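**Cahier, janvier, page 4 — rangement de la chambre, reprise vers 16 h**

Bon, je reprends là où je m'étais arrêtée hier, c'est-à-dire au moment où j'écrivais « demain je finis la chambre ». La cuisine est bouclée (voir les pages d'avant, avec la liste des boîtes Koltwood), donc il ne reste que cette pièce, et je voulais noter comment je m'y prends pour que Janelle puisse faire pareil chez elle sans m'appeler toutes les dix minutes !

Principe du jour : un seul récipient, une seule surface de tri. Le récipient, c'est la bassine rose posée par terre. La surface, c'est la petite couchette basse avec le drap vichy vert et blanc, à gauche. Tout ce qui traîne passe d'abord sur le vichy et ensuite je décide. J'avais essayé la méthode Cimby en novembre, avec les étiquettes de couleur et le tableau à remplir, et j'ai passé plus de temps à remplir le tableau qu'à ranger. Là j'ai laissé tomber les étiquettes.

Sur le vichy donc : les sacs en plastique (deux rouges, un blanc imprimé en vert), un mouchoir en papier chiffonné, du tissu noir. Les sacs, je les garde, on en manque toujours pour les chaussures. Le mouchoir, poubelle, évidemment. Et puis il y a le papier, la feuille quadrillée avec des chiffres, toute froissée, que je n'arrivais pas à me décider à jeter.

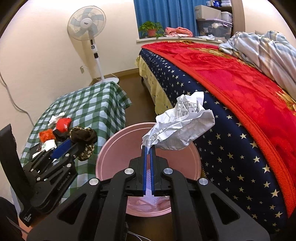
J'ai quand même mis un moment à trancher. Des feuilles comme ça, j'en ai un classeur complet chez Espiritu, recopiées au propre, et les brouillons ne servent plus à personne. Règle que j'adopte à partir de maintenant : si c'est recopié, ça part. Si ce n'est pas recopié, ça va dans la pochette et j'ai jusqu'à la fin du mois pour m'en occuper (Janelle, je t'entends rire d'ici).

Pour le lit, je touche le minimum. La couverture rouge reste sur le dessus, le couvre-lit bleu marine à étoiles aussi, il me plaît trop pour que je le range. La couette rayée bleu clair et blanc est en boule, je la plierai en dernier parce que sinon je m'appuie dessus et c'est à refaire. J'ai regardé une housse de rangement chez Hindora, mais la grande taille était à 1099 en monnaie du catalogue et la petite à 400, et la petite ne prendrait même pas la moitié de la couette. Je laisse tomber pour l'instant, on verra aux soldes.

Les serviettes roses sont pliées sur le rebord de la fenêtre, à côté de la plante verte. Elles y sont très bien le temps que je libère une étagère — à ne pas oublier là-bas par contre, la dernière fois elles y sont restées trois semaines. Les boîtes empilées dans le coin, la beige et la transparente au couvercle violet, je n'y touche pas aujourd'hui. Je sais très bien que si j'ouvre la violette j'y passe la soirée.

Ensuite, les petites choses en tissu. C'est ce qui me rend folle, les petites choses en tissu : ça n'a pas de place, ça se glisse entre les deux lits, ça disparaît et on en rachète. Je les prends ensemble, jamais une par une, et je les regroupe par usage sans me poser de question de couleur. Les chouchous avec les chouchous, point.
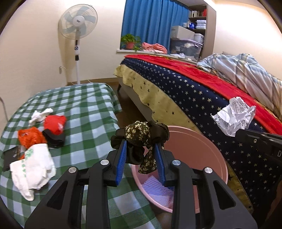 *Les deux chouchous, le fleuri et le noir, au-dessus de la bassine rose.*

Question de Janelle par message, à laquelle je réponds ici pour l'avoir sous la main : non, la bassine n'est pas un rangement définitif ! C'est une étape. Quand elle est pleine, je m'assois par terre et je redistribue tout, il me faut environ 5 minutes si je ne réponds pas au téléphone. Il y a déjà un linge rose pâle au fond, il reste là, il évite que les petites choses claquent contre le plastique.

À faire encore :

- plier la couette rayée
- trouver un crochet ou une coupelle pour les chouchous
- passer un chiffon sur le pied du ventilateur
- remettre les sacs en plastique dans leur tiroir, les rouges avec les rouges si j'ai le courage
- rendre à Janelle Panganiban son panier, qui est toujours dans mon entrée

Je m'arrête là pour ce soir, la suite page 5 avec l'étagère.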